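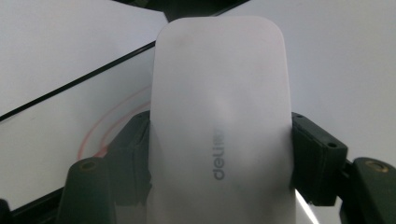 A white deli computer mouse.

Smadi opens cash-in and cash-out service at 350 village shops

USTSTEAD, Saturday, July 5, 2025 - Smadi, the mobile wallet operator based in Uststead, has opened cash-in and cash-out service at 350 village shops in the Trandemar district. Customers can now put money into a Smadi wallet, or take it out, at the counter of a shop that carries the Smadi sign. They do not need a bank account or a smartphone.

The shops are the first to use Flekell, a settlement system Smadi began testing in March. Until now, a shopkeeper who paid out cash to wallet customers had to wait until the next working day to get the money back. With Flekell, the amount is credited to the shop's own wallet within 10 minutes of each withdrawal.

"Shopkeepers told us they were turning people away by early afternoon," said Thu Cao, head of agent services at Smadi. "They had the customers and they had the will to serve them, but their cash was gone and the refund was a day off. A shorter wait lets them buy cash from the next shop or from their supplier's driver and keep going."

During the test period, nine shops handled 1266 withdrawals through Flekell. Smadi used the results to change the receipt message, which was too long for older phones, and to add a second confirmation step for larger amounts.

Fees for customers stay the same. Deposits are free. Withdrawals are charged on the existing scale, which every shop must post where customers can read it. Shops earn a commission on both deposits and withdrawals, paid weekly.

Mavis Villanueva runs a grocery and hardware shop on the north side of the district and took part in the test. "Before, I kept a notebook for the wallet business and another one for the shop, and on Mondays I tried to make them agree," she said. "Now the message comes and I can see what I am owed. People who come in for cash mostly buy something too - flour, batteries, phone credit."

Shops can use Flekell from a basic phone by entering a short menu code, or from a desktop computer through a web page. Each new agent receives a half-day training session on checking identity, spotting fake confirmation messages and keeping enough cash on hand. Smadi staff will visit each shop once a month for the first six months.

Customer money is held in a trust account separate from Smadi's own funds. Baldur Nørgaard, the company's compliance manager, said the new system does not change that arrangement. "Flekell moves the shop's money faster. The customer's balance is held the same way it was last year," he said.

Smadi plans to extend the service to almost 900 shops, starting with the river villages east of Trandemar. Shop owners who want to apply need a trading license, a fixed place of business and a phone number registered in their own name. Applications are taken at the Smadi office in Uststead, or through any field officer.

Media contact:
Þórey Riis, Press Office, Smadi, Uststead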